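Portable Induction Cooktop – Bench Inspection Checklist with Comments
Site: Malbridge demonstration kitchen. Bench 2. Completed by: Gion Auer 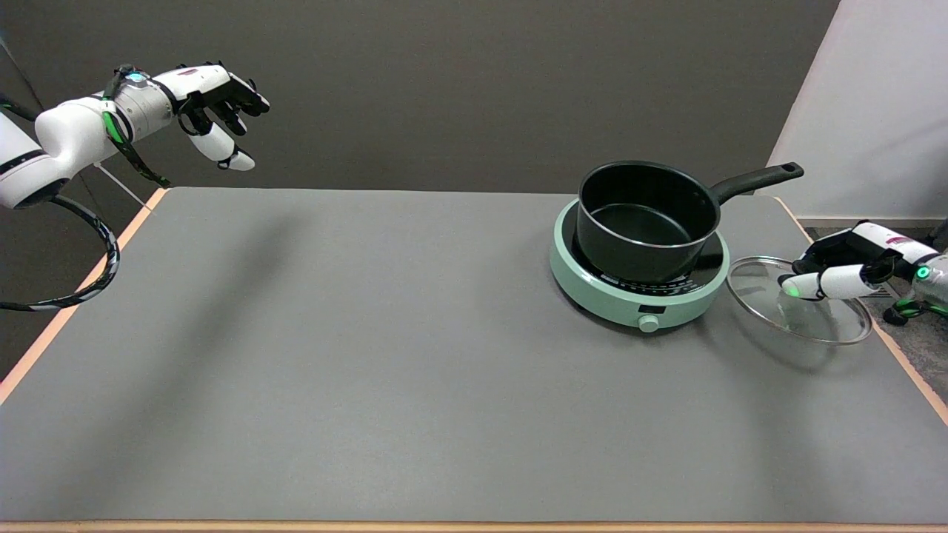 Bench 2: round induction cooktop with black saucepan, glass lid off.

Scope
Covers the cooktop, its cookware and the tabletop it stands on. Fixed ranges are on the Zerkent sheet. Asset number 846.

1. Glass top
Free of cracks, chips and deep scratches – PASS
Comment: Checked with the pan removed, under a hand lamp held low. Light scuffing near the center, no depth to the fingernail. Any crack that catches a nail takes the unit out of service.

2. Printed markings
Legible around the rim – PASS
Comment: Clean with a soft cloth only. Scouring pads were found under the sink again and have been removed.

3. Control knob
Turns freely, returns to off, no play on the shaft – PASS WITH COMMENT
Comment: Slight grit felt in the first quarter turn. Cleaned around the base of the knob. Recheck in June.

4. Display window
All segments light at power-on – PASS

5. Pan detection
Unit stops heating when pan is lifted – PASS
Comment: Cut out in 2 seconds. Repeated once with the same result.

6. Saucepan
Base flat, coating intact, handle tight – PASS
Comment: Magnet holds across the full base. Handle screw taken up a quarter turn. Keep the handle turned to the side and inside the table edge when in use.

7. Lid
Glass sound, metal rim seated all the way around – PASS
Comment: Run a dry cloth along the rim; a snag means a lifted edge. Do not set a hot lid on a wet surface. The spare lid from the Asturel set does not fit this pan and should go back to its own shelf.

8. Tabletop and edge trim
Level, dry, trim bonded – PASS WITH COMMENT
Comment: Trim pressed by hand along the front and both ends. One short length gives a little at the left end. No sharp edge at present. Reglue at next service.

9. Clearance and ventilation
60 mm minimum on all sides, vents clear – PASS
Comment: Measured to the nearest object on each side. Paper towels are not to be stored behind the unit.

10. Supply cord
No cuts, flattening or heat marks; plug pins straight – PASS
Comment: Cord is to run to the rear of the table. It must not cross the walkway side.

11. Power draw
Measured at highest setting, pan half full – 1,927 W
Comment: Within the circuit allowance. Do not run a kettle from the same outlet.

Result: Serviceable. Items 3 and 8 carried forward.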